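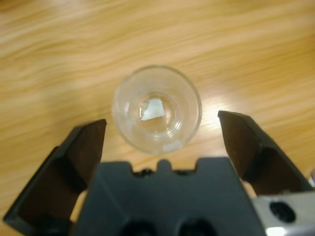

件名:透明グラスの把持で空振り/グリッパ比較(Osar 2指 → Verngate 2指)
ステータス:対応中(一部解決)
優先度:中
担当:Rekha Bhatia
関連:手首カメラの露出、Platberg コントローラの力しきい値

■ 現象
Verngate の指に付け替えてから、透明グラスの把持が安定しない。閉じ指令は通る。指も動く。なのに「把持成功」が返らない、または返ってから持ち上げで抜ける。
Osar のときは同じ位置、同じプログラムで問題なし。アームは Berrada のまま変更なし。コントローラも同じ。変えたのは指とグリッパ本体だけ。

■ 環境
アーム:Berrada
グリッパ:Verngate 平行2指(比較対象 Osar 平行2指)
コントローラ:Platberg
カメラ:手首の小型、見下ろし
台:木目の天板
対象:小さい透明グラス、下すぼまり、底が厚い。底に白い小片

■ ログ(新しいものは下)

9:40
初回。1セット24回で回す。成功2回。ひどい。
エラーコードは毎回同じではない。GRIP_TIMEOUT と OBJ_LOST が混ざる。
まずケーブル疑ってコネクタ挿し直し。変化なし。

9:55
非常停止のリセット漏れかと思ったが違う。ステータスは緑。
開き幅の指令値と実測値を並べてみる。ずれなし。機械側は素直に動いている。

10:15
画像見る。指は全開でグラスの両側。左の指先はグラスの左下に近い。右は離れていて、間にテーブルの反射がべったり。
つまりセンターが出ていないように見える。左が先に当たってグラスを押すのでは?
ただしカメラの付き方が傾いていれば見かけだけの可能性もある。画像だけで決めない。

10:30
ツール座標(TCP)確認。Osar の値が残ってた。……これはこっちのミス。
Verngate の図面値に入れ直し。コントローラ再起動。再起動しないと反映されないので注意(前にも書いた気がする)。

10:50
再度24回。成功20回。だいぶ戻った。
残り4回はすべて OBJ_LOST。TIMEOUT は消えた。
TIMEOUT の原因は TCP で確定でいいと思う。

11:05
残りの4回を見る。全部、検出した中心が右に寄っている。反射の方に引っ張られている感じ。
グラスの縁の輪ははっきり写るのに、検出側が右の白い反射とくっつけて一つの領域にしている。木目も壁越しに透けるので輪郭が弱い。
底の白い小片は逆によく拾う。コントラストが一番高い。ただしグラスの真ん中ではなく少し左にあるので、これを中心扱いすると今度は左にずれる。目印として使うのは却下。

11:20
露出下げる。カメラ側の値 1,406 まで落とした。単位はドライバの内部値、マニュアルに記載なし。
反射の面積は減った。縁の輪は残る。
下げすぎると指の面と影の区別がつかなくなる。黒っぽい指なのでなおさら。ここは妥協点。

11:45
24回。成功24回。
と思ったら、ログの保存先が前のセットと同じで上書きしてた。10:50 の生データ消えた。数字は手元のメモから。すみません。

13:10 昼のあと
同じ設定で再実行。成功20回。また落ちた。なんで?
照明は触っていない。ブラインドの角度が午前と違う。外光か。
反射の位置が手前にずれて、縁の輪にかかっている。

13:25
ブラインド全閉で24回中24回。全開で20回。外光の影響と見てよさそう。
ブラインド閉めろで終わりにはしたくない。客先にブラインドがあるとは限らない。

13:50
検出を変更。領域ではなく円で探す方式に。縁の輪だけ使う。半径の範囲を狭めに指定。
底の厚いところも輪になって見えるので、範囲が広いとそっちを拾う。一度拾った。中心はそう違わないが高さの推定が狂う。
半径の下限を上げて解決。

14:20
ブラインド全開、円検出、露出そのまま。24回中24回。
もう1セット。24回中24回。
やっと。

14:40
力しきい値も見ておく。Osar の設定のままだと Verngate では閉じ切りが強い。音でわかる。グラスは割れてないがこのまま量産条件にはしたくない。
しきい値を2段下げ。持ち上げで滑りなし。
3段目はやめた。下すぼまりのグラスなので、弱いと上に抜けるのではなく指が下に滑る。

■ Osar と Verngate の比較メモ(まだ途中、感想込み)

指先の形:Verngate は板状で先が角い。見下ろしカメラだと先端の位置がわかりやすい。Osar は先が丸くて画像から先端を決めにくかった。校正は Verngate の方が楽。

視界:Verngate は本体が画面の下中央をかなり占める。グラスの手前側が隠れるかと心配したが、全開時は縁が全部見えている。背の低い物だと未確認。

反射:指の内側の面がテーブルの照り返しを拾う。斜めの光で赤茶っぽく見える。検出で色を使っている場合は要注意。今回は使っていないので影響なし。

当たり方:Osar は柔らかいパッド付きで、多少ずれてもなじむ。Verngate は TCP が狂っていると即失敗する。裏を返せば今回みたいな設定ミスがすぐ出る。Osar で動いてたからといって TCP が正しかった保証はない、と思うと少し怖い。Osar 側も測り直しリストに入れた。

交換時間:Verngate の方がねじの位置が素直。工具は1本で済む。ただし手首側の金具を先に締めると後が入らない。順番を手順書に書くこと。

■ 原因まとめ
1 TCP が旧グリッパの値のまま(TIMEOUT)
2 天板の反射を対象の一部として検出(OBJ_LOST)
3 外光で反射位置が動く(午後の再発)

■ 対処
1 TCP 更新、再起動
2 露出を下げる、円検出に切替、半径の下限を上げる
3 2で吸収。ブラインドは開でも可
4 力しきい値 2段下げ

■ 未確認
・グラスを空にした場合。今日は底に白い小片が入った状態でしか回していない。円検出なら関係ないはずだが、はず、なので
・グラスの向き。手前側の縁の内側に白っぽい四角いものが写っている。印字かシールか、ただの光か画像では判断つかず。回して一緒に動くか見る
・つや消しマットを敷いた場合との比較。マットはまだ届かない
・Osar に戻して円検出で1セット
・夜間、天井灯のみ

■ コメント

(サポート窓口 14:58)
お世話になっております。TCP の件ですが、Platberg 側でグリッパ種別を切り替えると自動で更新される設定があります。「ツール連動」が無効になっていないかご確認ください。

(Bhatia 15:05)
無効でした。有効にすると力しきい値まで初期値に戻りますか? 戻るなら無効のままにして手で入れます。

(サポート窓口 15:31)
初期値に戻ります。切り替え後に再設定をお願いいたします。個別に保持する方法は開発に確認中です。

(Bhatia 15:36)
了解。では当面は手入力で。手順書に TCP としきい値の欄を追加します。
チケットは開けたままにしてください。空のグラスと Osar 再測定が終わったら更新しまs。露出値の単位もわかれば教えてください。

(サポート窓口 15:52)
承知いたしました。露出値の単位はカメラ担当に回しております。回答があり次第、このチケットに追記いたします。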